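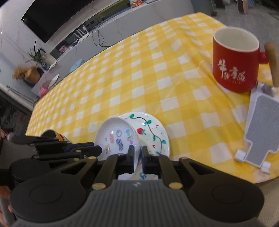
4.2 Equipment plan and budget

Budgeting for the Iltamine tabletop work was done twice. First pass priced arms on fixed bases. Second pass, the one reported here, prices hand-held grippers for data collection and leaves the arms for a later round. Reason is plain enough: the tasks are household table tasks, the tables are in lived-in rooms, and a fixed base doesn't fit in most of them. An operator with a gripper in hand needs a chair's worth of floor and a table.

Quotes were taken from two suppliers, Fagundes and Mirthorpe. Fagundes came in at $2,775 per unit, fingertips and linkage included, spare pads not. Mirthorpe came in at $2,000 but charges for the pads, the charger and the carry case as seperate lines, and repair means shipping the whole unit back. We went with Fagundes for the main order. Quote dated March 25, 2019, held through the end of May.

Order size. The plan asks for 12 units. Of these, eight are in use at any time and the rest are kept back. That sounds like a lot to keep on a shelf. The first plan had no spares at all and collection stopped whenever a pivot worked loose — a cheap part, but a slow one to get. Melati Nair, who ran purchasing at the Prornodside site, argued for the spares early and the numbers were redone on that basis.

Consumables are small money but were missing from the first budget entirely. Finger pads wear. Tableware chips. Plates and bowls were bought from ordinary shops and not from a test-object catalog, and they should be budgeted as things that get used up. Buy mixed: flat and deep, plain and shiny, clear and painted. A set that is all one kind is cheaper and of less use to us. Shiny steel and clear dishes are the ones most planners leave out, as they are a nuisance for depth sensing. Leave them in. Same for tablecloths, which cost next to nothing and change the background more than any other purchase on the list.

Labor sits on its own line and is not discussed in this section, except for one point. Setup time between takes is paid time. A plan that prices only the recording hours will run over. Ours did, in the first month.

Figure 3 gives the sort of layout the tableware budget has to cover. Small decorated plate near the fingertips, steel-lined bowls in orange and light blue, a transparent plate, red mug, all on a checkered cloth. The room beyond is left as it is, television and plants included; no backdrop was bought and none is planned.

Figure 3. Tabletop layout with tableware, fingertips open.
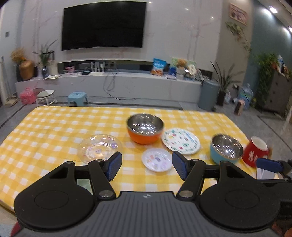
Should spare grippers be bought with the first order or added later?
Buy them with the first order. Later units may come from a different batch, delivery is slow, and a stopped session costs operator time that was already paid for.

Remaining items. Storage: one lockable cabinet per site, bought locally. Insurance: covered under the existing equipment policy at Prornodside, other sites to confirm. Shipping between sites was left out of the totals becuase no rates had been fixed at the time of writing. The fixed arms stay in the plan as a deferred purchase, to be re-quoted once the hand-held data has been looked at. Prices for those are not carried over from the first pass.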